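Print this article | E-mail this article

The Second Pair of Fingers

A hand-held gripper built on a kitchen bench, and what it took to make it close on a packet of biscuits without breaking them

The first version of the Kolleo gripper could pick up a steel bolt and very little else. It had straight jaws, a bicycle brake lever and a cable that stretched. Njål Blomqvist built it over two evenings, used it for a week and took it apart for the bearings.

The version he uses now weighs 446 grams without its camera. It has two arms, each a four-bar linkage, and each arm ends in a soft ribbed pad. The operator holds the body, squeezes a trigger and the pads move toward each other while staying parallel. A camera on the body looks out over the arms and records what the pads do. The recordings are used to train a small robot arm in Blomqvist's workshop, which carries the same fingers on its wrist and has to learn where to put them.

Blomqvist shares that workshop, a former dairy in Ikley, with a furniture restorer and two people who repair accordions. He has one bench, a printer with a heated enclosure and a third of a lathe. The printer did most of the work. The body, trigger, arms and pad carriers are all printed; the pins, springs and bearings are bought.

The linkage took the longest. A simple pivoting jaw is easy to make, but its faces meet at an angle, and the angle changes with the size of the object. A thin packet gets pinched at the tip and a thick one at the root. A parallelogram keeps the faces square to each other at every opening, at the cost of four joints per side where the jaw had one. Every joint adds play. With plain printed holes and steel pins, Blomqvist measured more than two millimeters of side movement at the pad, enough to let a flat object rotate out of the grip.

He reamed the holes and fitted flanged bearings, which cut the play to a level he could live with. The fit is set by a shoulder on each pin, so the screw can be fully tightened without clamping the joint. Earlier pins had no shoulder. They were adjusted by feel and drifted out of adjustment within an hour of use.

The arms have a triangular opening through them. A solid arm printed at the same wall thickness was stiffer by an amount that made no difference in use, and it took longer to print and put more weight out in front of the hand. Weight at the far end matters more than weight in the grip. An operator who records for an afternoon feels it in the wrist before anywhere else, and a tired wrist shows up in the data as a slow droop at the end of each reach.

The pads went through more versions than any other part. Blomqvist cast the first set in a hard rubber from a tub left over from another job. They held boxes well and slid off film. Plastic wrapping is a poor surface to grip: it is smooth, it moves over what is inside it, and it folds under load. A pad that presses hard enough to stop the slip will also crush a biscuit. 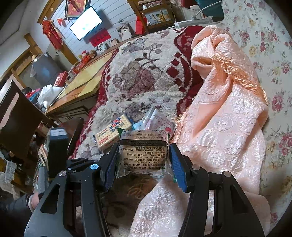

The pads closed on a wrapped biscuit packet, seen from the gripper's own camera.

The answer was a softer material with ribs. The ribs bend over as the pad closes and lie against the wrapper, spreading the load along the packet. Spacing turned out to be more important than height. Ribs set close together behave like a flat face. Ribs set too far apart leave gaps that the film can fold into, and the packet then creeps a little each time the hand changes direction.

Blomqvist tested each set the same way. He picked up a packet, turned it over, carried it the length of the bench, set it down and looked for broken contents. The current pads went through 421 cycles on one pair before a rib tore at the base. The fillet there has since been enlarged. The pair before it lasted 69.

The trigger is linked to the arms by a short pushrod, so there is no cable to stretch. Blomqvist considered a motor and left it out. With a direct linkage the operator feels the object through the trigger and stops squeezing when it pushes back. The opening of the fingers is later read from the video, using the position of the arms in view. A motor would have reported the opening directly, but it would also have needed a battery, a driver board and a way of passing the force back to the hand.

The camera mount is the part he would change next. It is held by two screws in a slotted plate, and the slot allows it to be set at slightly different angles. Recordings made before and after a bump do not agree. A second body, built in June for a friend in Kumetti, has the mount printed in one piece with the grip. It cannot be adjusted and has not needed to be.

Most of the recording is done away from the bench. A workshop surface is flat, evenly lit and always the same, and an arm trained only on it does badly on anything else. Quilted and plush fabrics are useful because an object sinks into them and sits at an angle. Patterned covers are useful for another reason: the software has to find the edge of a wrapper against flowers, borders and other wrappers. Blomqvist expects his own arm to fail on clear film for some time yet. Printed film is easier.

The parts cost him around as much as a decent cordless drill, most of it in bearings and casting material. Screws and pins came from Somogyi, a hardware supplier that still sells them singly over the counter. The drawings are kept in a ring binder at the dairy, with the dimensions of each pad version written in pencil and the rejected ones left in. Anyone who wants to copy the build is advised to start with the pin shoulders - the rest can be reprinted, but a badly turned pin will wear the bearing before it shows any other sign of trouble.

Blomqvist is now cutting molds for a narrower pad. The present one cannot get between two packets lying side by side without moving both.

Last updated: June

Contact the editors | Copyright, all rights reserved | Back to top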